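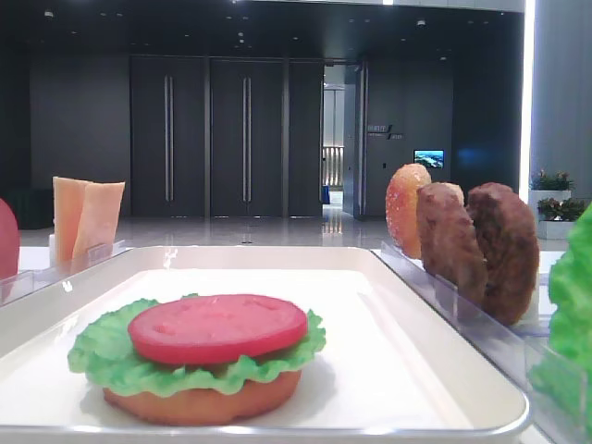 What Happens to the Sandwich Line? My Placement Report

By Mutua Kombo, 29 June 2021

For my placement I picked Clemness, a catering company that sends out nearly 3,000 packed lunches a day, mostly to offices and a couple of hospitals. I'd eaten their stuff before I ever saw the kitchen (the egg one is good, by the way). They are thinking about putting in Dosolen, a robot arm that picks and stacks, and my question was simple enough: what do the people on the line think their jobs will look like after that?

The trials use plastic food. I laughed when I first heard it, but it makes sense once you've watched a real tomato slice fall apart for the fifth time! The burger is the standard task: bottom bun on a white tray, then lettuce, then tomato and the rest, with the pieces waiting upright in clear holders on both sides. Everything has a slot, and that was the first thing the line staff wanted to talk about. On their line the ingredients come in tubs and you just grab. If the arm needs slots, somebody has to fill the slots, so is that a new job or the old job with extra bending?

I talked to 4 people from the sandwich line and one shift lead, over 2 afternoons in June. I had a list of questions from my advisor and dropped half of it pretty quickly, because everyone wanted to talk about pace. Right now the fast people cover for the slow ones, and they swap around when someone's wrists start hurting. With an arm in the row they'd be working next to something that never swaps. One woman liked that idea (she's been spreading butter for years and would happily hand it over). Another was worried she'd end up alone at the loading end with no one to chat to, and I hadn't thought of that at all before she said it.

Money came up less than I expected. Training came up a lot. They want to know who gets shown how to stop and restart the thing, and whether that comes with a better title. 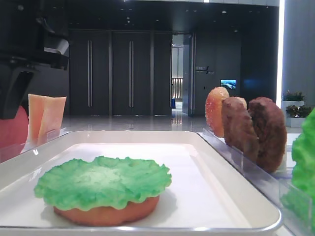 What I would do differently

I'd start earlier and get onto the night shift, which I missed completely. I'd also ask the managers the same questions as the staff, since I only got a short email from them and it was mostly about floor space.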